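Gallery: The Yellow-Backed Sofa, Kilemville Apartment

Posted November 22, 2023

This page covers the living room of the two-bedroom rental in Kilemville, which we furnished in July and have been adding to since. The kitchen and the entry have their own pages. The sofa was the largest purchase for the room and the one we get the most mail about, so it comes first.

The sofa is the Stovel, bought through the Tradesbridge showroom for $1,468 with delivery. We looked at an all-gray version and a version in one shade of mustard, and picked the mixed one. The seats are light gray and the back is mustard yellow. It came in two boxes and took an afternoon to put together. The legs screw in by hand and need to be tightened again after the first month.

Laundry gets folded in this room. The dryer is down the hall and the bed is usually covered with something else, so clothes end up on the seat cushions. The reds go in their own load, and they show up well against the gray.

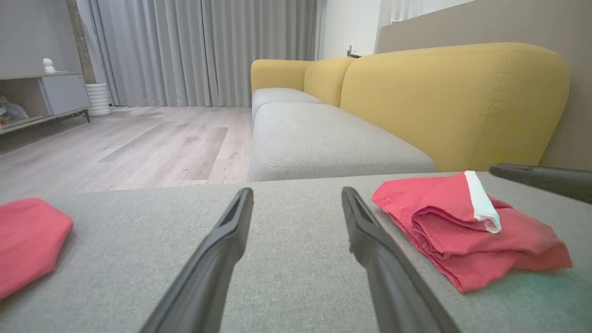 Does the light gray fabric pick up color from red laundry?

Dry clothes have left no marks so far. Damp ones are kept off the sofa and go on the rack in the bathroom, and new red items are washed by themselves twice before they come anywhere near the cushions.

The seat cushions are block-shaped with rounded edges, and they stay flat enough to fold on. A bath towel can be laid out, folded in thirds and stacked without sliding. T-shirts are easier to do standing up. Anything with a lining is left for last and usually goes on a hanger.

The back of the sofa is padded in rounded sections with stitched seams. Lint collects in the stitching. A vacuum with the small brush takes care of it in 5 minutes, and we do it every other week.

The wall behind was left white, with a beige-taupe panel to the side. We tried a framed print there for a few weeks and took it down. The yellow is strong enough that the wall did not need much else. The curtain is a sheer white one from Leclerc, 100 inches long before hemming. It lets in most of the daylight and can be washed on cold with the sheets.

Still to do in this room: a floor lamp for the far end of the sofa, a lidded basket for clothes waiting to be put away, and felt pads under the legs. The bedroom page will go up when the closet doors are hung.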